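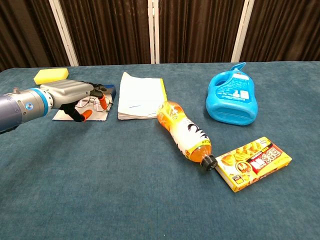

Glasses, a yellow sponge and a stack of white paper, all on one table.

What is it made of, and why?

Have a wander around your house this afternoon and pick up the most boring thing you can find. A sponge from beside the sink will do nicely, or the glasses Grandad left on the arm of the couch (ask him first, please!). Somebody once had to sit down and decide what that thing should be made from, and they had quite a lot to think about before they got it right.

The stuff a thing is made from is called its material. Glass, metal, wool, rubber and paper are all materials, and every one of them is good at some jobs and dreadful at others. You wouldn't want a woollen saucepan or a paper raincoat, though when my class at Broklow Primary tried to design a paper raincoat it did last nearly as far as the bubblers.

Soaking things up

Let's start with sponges, because they are my favourite and I'm the one writing this. A sponge is full of holes, big ones you can see and tiny ones you can't, and when it is dry those holes are full of air. Dip it in water and the water creeps in and takes the air's place. Give it a squeeze and out comes the water again, and then, when you let go, the sponge springs back to its old shape, ready for more.

Paper soaks things up too, in its own way. It is made of thin fibres, mostly from wood, all tangled and pressed together, and water slips along the gaps between them. Paper for writing on usually has something added to slow the water down, so that your pen doesn't make a big furry blot. Paper for mopping up spills is left soft and thirsty.

Seeing through things

A material that you can see through clearly is called transparent. The lenses in a pair of glasses have to be transparent, or there wouldn't be much point wearing them! They can be made of glass, but these days most are plastic, which is lighter on your nose and harder to break. The part that holds the lenses needs to be strong even when it is very thin, and metal is good at that.

Holding things in
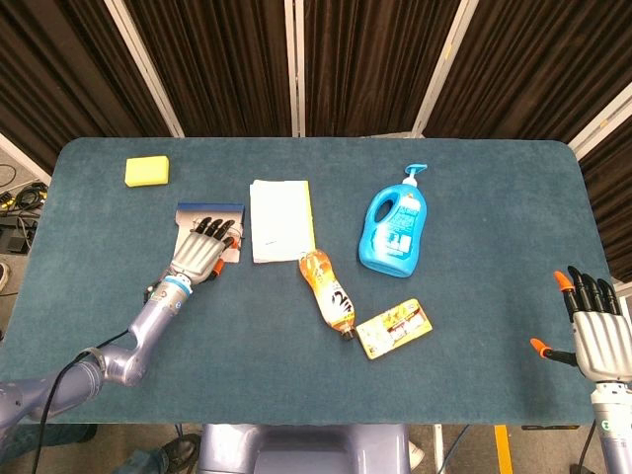 Drinks are tricky, because a liquid will run out through any gap it can find. A plastic bottle with a tight lid can lie on its side in your school bag all morning and your reader will still be dry at lunch. Cardboard boxes are better for dry things. They are light, they fold flat, and you can print words and pictures all over them.

Try it yourself

You will need a dry sponge, a paper napkin, a bit of cardboard, a teaspoon and a cup of water. Put your 3 materials on a tray and tip one teaspoon of water onto each. Count slowly to 20, then lift each one up and look underneath. Which one let the water through? Which one kept it on top? Write down what you think will happen before you start, and don't rub it out if you were wrong, as Ms Kelemen in our science room always says.

Wring out the sponge when you've finished and leave it somewhere airy to dry.

Words to know
Material: what a thing is made from
Absorbent: good at soaking up liquid
Transparent: clear enough to see through
Fibre: a very thin thread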